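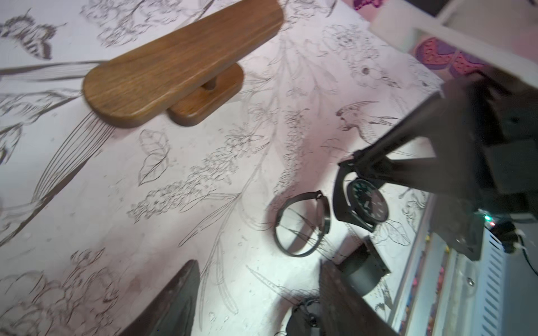

The watch, held up and tilted, with the black band and the wooden stand on the bird-and-flower print.

I have been putting off writing about the watch stand, mainly since the spring post on drawer liners got long and I told myself the next one would be short. It will not be short. There was more to say about the wallpaper than I expected, and the wallpaper and the stand belong in the same post.

The stand first. It has a rounded base block, one thin post, and a long rounded board across the top. The wood is a warm brown and the grain shows. I bought it secondhand from Ott Kuusk, who was clearing out a display case after he closed his repair counter on Arnow Street. He had a box of these and other shop fittings, and most of the box had already gone by the time I got there. I took the stand and a velvet tray. The velvet tray turned out to hold on to every piece of lint in the house and I gave it away in February.

What I like about the stand is that it is low and it stays put. The last one I had was a tall acrylic thing with a curved arm, and it tipped over when you took a watch off the end. This one has the weight in the base. I cleaned it with a barely damp cloth, let it dry overnight, and rubbed in a little mineral oil the next day. It took the oil unevenly at first, especially along the end grain, and I thought I had ruined it. A second coat two days later evened it out. If you do this, wipe off the extra after 11 minutes or so. Let me correct that: 11 minutes is what my kitchen timer was already set to from the eggs. Any short wait will do.

It is made for bracelets as much as for watches, so a wide band hangs on it fine and a narrow one slides. I have not fixed that. Ott said the shop used to put a strip of felt under the narrow ones. I may try it.

Now the watch. It has a round black case and a dark face with green and white markings. I wear it most days and I am not careful with it. The black band next to it in the picture is the kind that keeps its curve when you set it down, so it sits on the table like an open ring. I used to flatten my spare bands in a drawer under the sewing patterns, and they came out with a crease that never left. Now they lie the way they want to lie and they take up more room. That is the trade.

For the bands I do this about as often as I change the sheets:

Take the band off the watch first, if it comes off.
Wash it in lukewarm water with a drop of dish soap. An old soft toothbrush gets into the holes.
Rinse it longer than seems necessary.
Dry it with a towel and leave it out until morning before it goes anywhere closed.

I do not wash leather bands this way. Gudrun Granström left a comment on an older post telling me that saddle soap is fine for leather if you go light, and I tried it on one brown strap with no bad results. I only have the one brown strap, so take that for what it is.

The print under everything is white with black line drawings. Flowers, leaves, ferns, birds, insects. There is a butterfly with striped wings near where the stand is, and a crested bird that looks like a cockatoo to me, with a long curved tail. My sister says it is some other bird. There are also peonies and swallows and feathers if you go looking, and I keep finding parts of it I had not noticed. It came from a seller called Nuvach and the pattern was listed under a different name than the one on the roll, so I will not send you looking for it by name.

I was worried that a busy print would make it hard to find small things. It does, a little. A spring bar from a watch band disappears on it completely. Black things are easier than I expected, because the lines are fine and a solid black shape stands out from them. Anything silver and tiny I now put in a saucer before I start. I lost one spring bar before I learned to do that and had to order a pack of 14 to replace it. If anybody needs one, I have plenty.

Cleaning the print is easy enough. A damp cloth, then a dry one. I do not use anything with bleach in it. I tried a melamine sponge on a leftover piece and it took some of the black line off, so those stay in the bathroom.

The walls are the part people write to me about, so here is what I remember of the order of things. I wanted color to go with the black and white. I ordered sample sheets from 2 places. The one from Myklebust was a green fern pattern, very nice, and next to the black line drawings it looked like one long hedge. The other was butterflies on pink, from Prevberg, and I had only ordered it because the sample was free with the shipping. I taped both up and left them. In the mornings the green went gray. The pink looked the same all day.
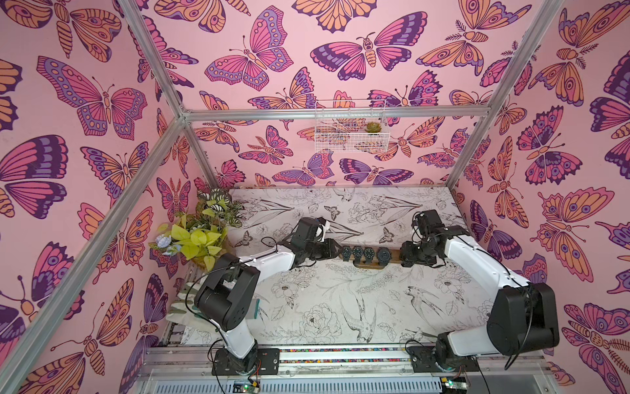 Pink butterfly paper on three walls, and the wire basket with the little succulent.

The butterflies are large. This matters more than you would think when you are hanging it, because with a small pattern you can be off by a bit and the eye slides over it. With wings this size, a bad join puts half a wing next to somebody else's body. I started with the back wall and worked out from the middle so there would be a whole butterfly near the top center, a magenta and violet one. Then I did the left side, where there is another big one high up, and then the right, where the orange one with the spotted wings landed in the middle without any planning from me.

The seller's page says the print run was 4,000 rolls and that they will not do it again. I have no way to know if that is so. I bought one more roll than I needed and I am glad, as I cut a strip too short on the left wall and had to start it over.

A few notes for anyone papering a small space like this.

Cut everything long. Two extra inches at top and bottom seemed wasteful to me until I needed them.

Do the corners as two pieces. I tried to wrap one continuous sheet around the first corner and it pulled away by the next morning. When I cut it and overlapped a narrow edge, it held.

Change the blade more often than you want to. A dull blade tears damp paper and you will blame the paper.

Where the aluminum beams cross in front of the walls, paper first and fuss later. I measured around them, cut a careful shape, and the shape was wrong. It was faster to run the paper straight and trim what showed.

Wipe paste off the front right away. I missed a smear on the right wall and it dried shiny. You can see it in the evening with the lamp on, and I have decided to stop looking at it.

The basket is plain white wire mesh and it hangs on the back wall, right of center, under the crossbeam. I tried it lower and it got in the way. I tried it in the exact middle too, and that put it where I wanted the butterflies. What I like about the wire is that the paper shows through it. A solid box would have covered up a good part of the wall I had just spent so long lining up.

There is a small succulent in it, toward the right end. It is a rosette, pale green with a bit of red at the tips. Pale green on pink is a combination I would never have picked off a card. I had a trailing plant in mind for the basket at first, but trailing plants get into everything, and I did not want leaves hanging down over the table.

I have had mixed luck with succulents in general. I overwater. The rule I follow now is that I check the soil with a wooden skewer, and if any of it sticks, I walk away. I also turn the plant when I remember. If the leaves start to spread out flat and the middle gets long, it wants more light, and I move it to the kitchen window for a while and then bring it back.

A couple of people asked about cost after the last post. I did not keep the receipts together, so I can't give a total. The paper was the expensive part. The basket was cheap. The stand was cheaper than a sandwich because Ott would not take more for it.

Things left to do: the felt strip for the stand, a shallow dish for spring bars that isn't one of the good saucers, and the cables. The cables are black and they tangle at the front of the table. I have bought clips twice and put them somewhere safe both times.

I also have most of the extra roll left. There is enough for the inside of a cupboard door or the backs of two shelves. I have been measuring the shelves in the hall, and if the pattern fits I will start on those once the weather is dry enough to leave a window open while the paste sets.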